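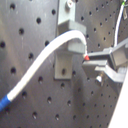
Dear Helmut,

I promised you something in writing before everybody scattered for the holidays, so with my feet up and the last of the shortbread beside me, here is how the Enora Community Bakehouse has been getting along since your visit in October. (You left your scarf, by the way. It's on the hook in the office and it has had plenty of compliments.)

## The baking program

We're in much better shape than when I last wrote. The Thursday morning sessions are full, and we now have a second group on Saturdays, mostly parents with primary-aged kids who wanted something to do together that didn't cost the earth. The Saturday lot are noisy and flour gets everywhere, but they come back, and a fair few have started borrowing recipe cards to try at home.

The bread itself has improved out of sight. We baked 821 loaves for the quarter against the 600 we'd put in the grant application, and most of the extra went to the Zarkach Street pantry, who take whatever we can send them. They've asked for more of the soft white and less of the rye. I've had to break this gently to our rye bakers, who are a proud bunch.

## Money

Spending is close to plan. Flour went up again after the winter, and we've covered that by buying in larger sacks from Wegener and splitting the delivery charge with the school canteen. The second-hand Benier mixer came in under budget, even with the electrician's bill added on, and I'd like your blessing to put what's left towards aprons and a decent set of scales. The old scales have been drifting, and you can't teach anybody to trust a recipe with scales that change their mind halfway through the salt.

Fees for the paid weekend workshop were lower than I'd hoped. We had room for 20 and didn't fill it, which I put down to advertising it the same week as the footy finals. We'll run it again in autumn with a better poster and more notice.

## What hasn't gone so well

The evening course for young jobseekers is behind. We had planned to have it running by now, but our tutor moved interstate, and finding somebody who can both bake and teach, and is happy to finish at nine at night, has taken longer than I expected. There are 2 good people to talk to in the new year, and I'll let you know as soon as one of them says yes. I haven't touched the money set aside for that course and won't without asking you.

The cool room door still sticks as well. The landlord has been told, kindly and then less kindly.

## Next quarter

We close on 20th December and open again once the school holidays are over. After that I'd like to settle the tutor, get the evening course under way, and start the sourdough group that people keep asking me about in the car park. The full accounts will follow when our bookkeeper is back from the coast.

Thank you again for your patience and for your very sensible advice about the storage shelves. Have a lovely break, and do come and collect that scarf.

Warmly,

Your friends at the Bakehouse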